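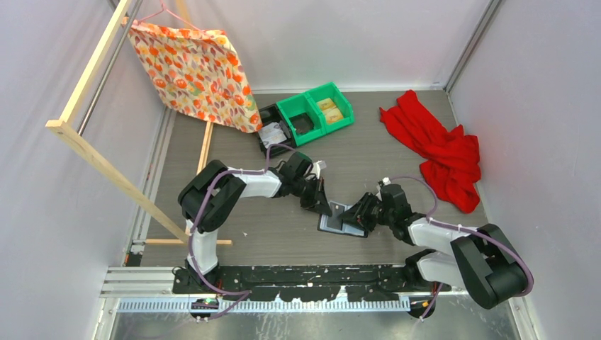

Terkley réédite ses fonds de tiroir, et il y en a quinze

Le groupe Terkley, séparé depuis assez longtemps pour que ses membres se reparlent par avocats interposés, annonce pour septembre un coffret de 12 disques réunissant l'intégralité de ses enregistrements pour le label Gosdale. L'intégralité, et même un peu plus : aux quatre albums que les amateurs possèdent déjà s'ajoutent des maquettes, des prises abandonnées, deux concerts captés depuis le fond de la salle et 15 morceaux inédits, dont sept portent le même titre.

Tiré à 925 exemplaires numérotés, l'objet s'intitule sobrement « Tametti », du nom de la salle de répétition où le groupe a passé le plus clair de son temps à ne pas terminer son troisième album. Gosdale promet un son « entièrement restauré », formule audacieuse pour une musique dont le souffle de bande constituait souvent l'instrument principal. Les puristes se sont inquiétés dès l'annonce. Le label a aussitôt précisé que le souffle serait conservé, mais en meilleure qualité.

Le premier extrait, « Shin », circule depuis le début du mois d'août 2020. Onze minutes d'orgue bon marché, une boîte à rythmes qui s'arrête à la sixième et repart à la huitième, et une voix qui récite ce qui pourrait être un bail commercial. Le morceau est assez beau, surtout pendant la panne. Il figurait déjà, dans une version plus courte, en face B d'un 45 tours vendu uniquement aux concerts, c'est-à-dire à peu de monde.

Reste la question des concerts, justement. Une tournée de reformation était prévue pour accompagner la sortie ; elle est reportée, comme toutes les autres cette année, et le groupe a pris la nouvelle avec un calme que certains jugeront suspect. À la place, une séance d'écoute sera diffusée en ligne le jour de la parution, suivie d'une discussion entre les anciens membres, chacun depuis chez soi – configuration qui, de l'avis général, aurait pu sauver le quatrième album.

Un livret de 80 pages complète l'ensemble, avec les paroles (jusqu'ici inintelligibles, désormais seulement obscures), des reproductions d'affiches et une longue chronologie où l'année du procès tient en une ligne. Ceux qui reculeraient devant l'investissement pourront se rabattre sur un double vinyle de morceaux choisis, annoncé pour la même date. Le choix a été confié aux anciens membres, qui ont remis chacun une liste différente. Gosdale a tranché en prenant les titres les plus courts.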